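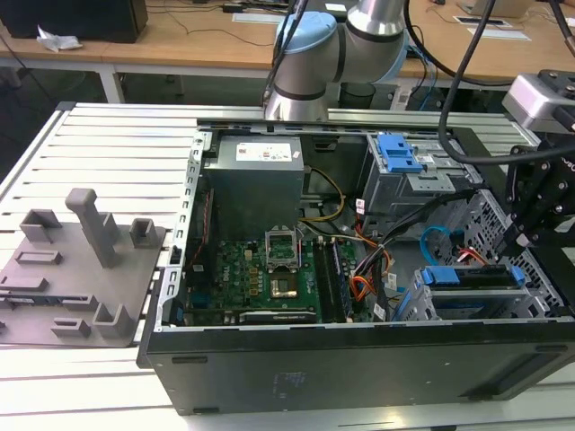

### 3.2 Work Cell

The cell was assembled in the shared workshop at Gesovport over 30 evenings and is used there under the same booking rules as the other equipment. Two arms operate over a slatted aluminum table. The computer tower under study is laid on its side with the interior facing up, and a gray 3D-printed fixture plate lies to its left. Both the plate and the arm mounts were designed in the workshop. Motion is handled by Grukotach, a control program written for this build, and each run is logged at the end of the session.

Loose wiring proved the main difficulty in planning. Power and data cables cross the space between the motherboard and the drive bays, and their position changes whenever a drive is handled. The planner therefore treats the whole cable area as an obstacle and brings the fingers in from the drive side.
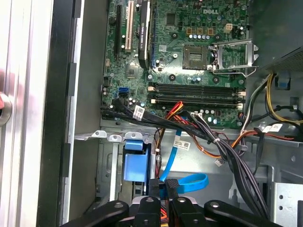 ### 3.3 Drive Insertion

Insertion is divided into 4 stages: grasp, approach, alignment, and release. The drive remains in its plastic caddy throughout, which gives the fingers a regular surface to hold. Speed is reduced before alignment, and the run stops if the measured force passes the set limit. The log holds 577 attempts, of which 55 were stopped by the operator.
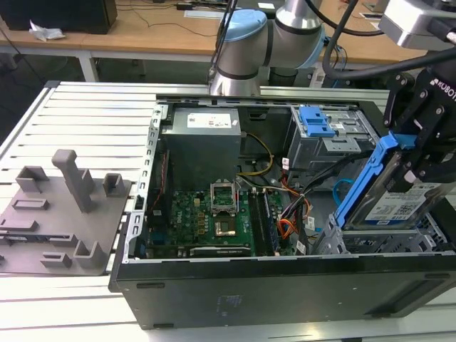

**Figure 4.** Gripper holding a 3.5-inch hard drive in a blue caddy, near the lower drive bay.

Most operator stops came during alignment. The wrist camera gives a close view of the cage and connectors, but the gripper itself can hide part of the approach path. Operators were instructed to check both the wrist view and the table view before allowing the next stage to begin.
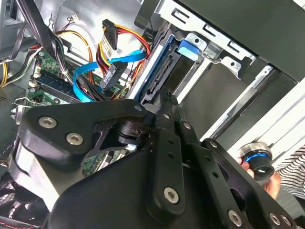
Ľubica Říha, commenting on an earlier draft, asked whether operator stops should be counted as failures, given that several users of the workshop stop a run sooner than others would. We have kept them as a separate class. The force limit was the same for all users.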